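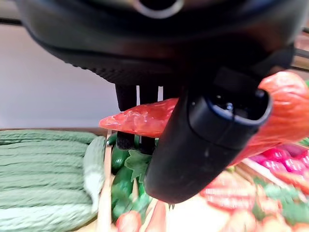
Hawthorne Shared Workshop, Karneck
Flukamier arm build: minutes of the March meeting

Present: Moataz El Sherbiny (chair), Mounir Nasr (minutes), and members as signed in the shop book.
Meeting opened at 7:10 p.m. in the back bay.

1. Minutes of the previous meeting
Accepted with one correction. Item 4 should have said the wrist cable was to be shortened, not replaced. Mounir has fixed the copy in the binder.

2. Status of the arm
Moataz reported that the arm is mechanically finished except for the elbow cover, which still rubs at full reach. The cover has been left off for now. Anyone running the arm without it should keep sleeves and lanyards clear of the belt.

The base was moved last month from the rolling cart to the fixed stand. Members who have used it since agreed it is steadier. The rolling cart goes back to general use once the old bolts are out of it. Two are seized, and Mounir has put penetrating oil on them.

The wrist camera is working. There was a short discussion about moving it further out so that the gripper takes up less of the view. Moataz would like to leave it alone until the grasp tests are done, as moving it means doing the calibration over and throwing out the views already saved. Agreed to leave it.

3. Produce sorting task
The aim is still the one agreed in the fall: the arm picks a named item from the display, holds it clear of the rest, and puts it in the bin asked for. The toy produce is being used for nearly all of the practice runs. It doesn't bruise and it can be left out between sessions.

Mounir has been working on the chili pepper. It is narrow at the tip and wide at the other end, so where the fingers close matters a good deal. Gripping near the tip lets the heavy end swing down. The planner now aims closer to the middle and keeps the wrist level during the lift. He asked that people stop straightening the peppers between runs, as he wants them lying at different angles.

The toy melon is a separate problem. It is wider than the fingers can open to, and Moataz proposed dropping it from the pick list but leaving it in the display as something to steer around. One member wanted to try a suction cup. Moataz said he had no objection to someone building one, but not on this wrist. Agreed: the melon stays in the display and comes off the pick list.

The radishes were discussed briefly. The software tends to treat the bunch as a single large item. Mounir will label more of the saved views by hand and see if it improves. He would like help with this and will leave the laptop set up on the side bench.

4. Saved runs and storage
The shop drive holds 1,330 saved runs. Moataz estimates that the sorting task will need up to 4,000 before retraining is worth the time, and asked for at least 30 from each member who has booked the arm this month. Failed picks count and should be kept. Several people have been deleting theirs. Please don't. Mark them as failed and leave them in the folder.

Folder names should start with the item and then the bin letter. The folder called "misc new" will be sorted out by whoever made it.

5. Cabbage and wrapped items
Moataz brought up the request to try leafy vegetables in plastic wrap. This is the part of the job the toy set does not help with. Napa cabbage leaves are crinkled at the top and thick along the rib, and the wrap puts bright streaks across the camera view wherever the light catches it. Where the wrap is heavier the leaves look hazy and the edge finder loses them.
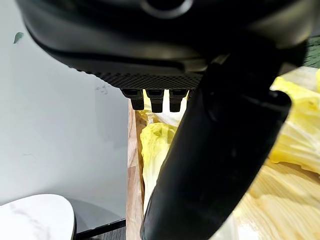 Turning off the overhead strip and using only the side lamp was suggested. Mounir thought this might only move the glare to another spot, but it costs nothing to try and he will do a set of runs each way. A cross-polarizing filter was also mentioned. Moataz has a sheet of the material left over from another job and will cut a piece to fit over the lens, provided it can be held on without glue.

There was some disagreement over gripping force. The present limit was set for the toy produce and would probably crush a leaf. Mounir wants a separate setting for each item. Moataz would sooner have one low setting for anything wrapped and raise it only if things slip. After discussion it was agreed to begin with the low setting, write down every slip, and look at the list next time. Until then wrapped items are to be run at quarter speed with a person at the stop button.

Any real vegetables brought in for testing go home or into the compost the same night. They are not to be put in the shop refrigerator, where a bag of something was found last month behind the adhesives.

6. Gripper wear and spares
The fingers were taken off and looked over. There is some polish on the inside faces but no cracks. Moataz wants them checked again after the cabbage tests. Bits of leaf or wrap could work their way in around the gripper housing, so it should be brushed out at the end of every session. A dry toothbrush is in the drawer. Do not use the air line, which drives dirt into the wrist bearing.

Spare finger screws are down to 8. Skindmont has them, but the last order took most of a month to come, so Mounir will order now and put the receipt in the binder. He will ask at the same time about the longer belt for the elbow and whether that would let the cover sit properly.

7. Bench and booking
The display trays and their wooden dividers should be put back the way they were found. Moataz has marked the tray corners on the bench with pencil. If a divider comes loose, use a dab of wood glue and clamp it overnight, and leave a note so the next person doesn't lift the tray by it.

Bookings are to be made on the wall sheet and not by text message. Evening slots are full through the end of the month. Mornings are mostly open. Anyone new to the arm needs a walk-through with Moataz or Mounir before booking, including people who have used a different arm somewhere else.

8. Other business
A member asked if the arm could be shown at the spring open house. Moataz said yes, with the toy produce only, and with a barrier in front of the bench. Someone will need to stay with it the whole time. Names to Mounir.

The door code is changing. It will be given out in person.

Actions
Moataz: cut and fit the filter; set the low force limit for wrapped items; rework the elbow cover if the longer belt doesn't solve it.
Mounir: label the radish views; run the two lighting set-ups; order finger screws and ask about the belt; remove the bolts from the cart.
All members: runs for the month, failed ones kept; brush out the gripper after use.

Meeting closed at 8:45 p.m. Next meeting to be posted on the wall sheet.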